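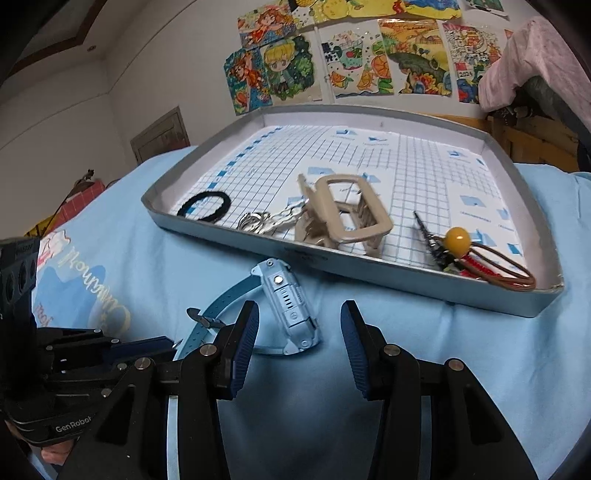
양손 그리퍼로 물건 집는 동작을 모으고 있는데요, 어제부터 한쪽 손가락 벌림 값이 이상하게 찍혀서 여쭤봐요ㅠㅠ 기록은 Forkgate로 하고 있고, 완전히 오므렸을 때 0이 나와야 하는데 자꾸 9에서 멈춰 있어요. 큰 물건 할 때는 몰랐거든요. 그러다 하늘색 손목시계를 집어서 트레이로 옮기는 작업을 시작하니까 확 티가 나더라고요. 시계 몸통은 그래도 비슷하게 따라오는데 스트랩처럼 얇은 데를 잡으면 기록상으로는 허공에 떠 있는 걸로 나와요. 안에 있는 머리끈이랑 열쇠도 해 봤는데 마찬가지고요.

껐다 켜면 잠깐 괜찮다가 몇 번 쥐었다 펴면 또 그래요. 아까는 코드 807 뜨면서 녹화가 아예 끊겼어요. 매뉴얼엔 "위치 값 불일치"라고만 적혀 있고 끝이에요.
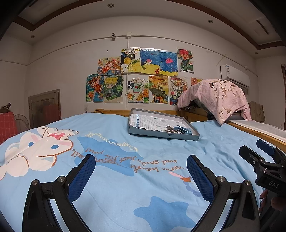
케이블은 바꿔 끼워 봤고 영점도 5번 다시 잡았어요. 반대쪽은 멀쩡해서 더 답답하네요. 이거 센서가 나간 걸까요, 아니면 제가 뭘 잘못 만진 걸까요? 그리고 이미 모아둔 파일은 다 버려야 하나요... 그게 제일 무서워요ㅋㅋㅠ

그리퍼걸음마
조회 293 · 공유 5 · 답글 3

납땜하는곰
저도 올해 1월에 똑같은 거 겪었어요! 저는 센서가 아니라 링크 축 쪽이었어요. 전원 빼고 손가락을 손으로 천천히 벌렸다 오므려 보세요. 끝까지 갔을 때 덜컥 하는 느낌이 있거나 문제 되는 쪽만 유격이 크면 피벗 나사가 풀린 거예요. 다시 조이되 너무 꽉 조이면 이번엔 손가락이 뻑뻑해져서 끝까지 안 돌아와요(제가 그랬습니다...). 조금 조이고 움직여 보고, 또 조금 조이고 하는 식으로요. 나사 만진 다음엔 영점 꼭 다시 잡으시고요.
나사가 멀쩡하면 패드 밑도 한번 보세요. 패드가 살짝 들떠 있으면 손가락이 다 안 닫히는데 눈으로는 잘 안 보여요. 얇은 종이 한 장 물려서 당겨 보면 바로 알아요.
데이터는 아직 버리지 마세요. 값이 내내 똑같이 밀려 있으면 빼 주면 되고, 중간에 튄 파일만 골라내면 돼요. 저는 녹화 시작할 때마다 완전히 닫았다 열어 두는 구간을 넣는데 그게 있으면 골라내기가 훨씬 편해요. 혹시 그런 구간 있으세요?
추천 9

지나가던펌웨어
펌웨어 문제 아닌가요? 저는 Grulix 쓰는데 업데이트하니까 없어졌어요. 기종이 달라서 장담은 못 합니다.
추천 0

배선정리중
807이 녹화 도중에 뜨면 일단 멈추고 전원부터 내리세요. 저는 무시하고 계속 돌리다가 손가락 사이에 손끝을 집혔어요. 세게는 아니었는데 꽤 놀랐습니다. 점검할 때는 손 넣기 전에 케이블 뽑는 거 습관 들이시고요. 케이블 바꿔 보셨다고 했는데 좌우 그리퍼끼리 맞바꿔 보신 건가요? 맞바꿨을 때 증상이 반대쪽으로 따라가면 케이블이고 그대로 있으면 그리퍼 쪽이에요.
추천 5

홈 | 새 글 | 로봇·자동화 | 공구 | 중고장터 | 로그인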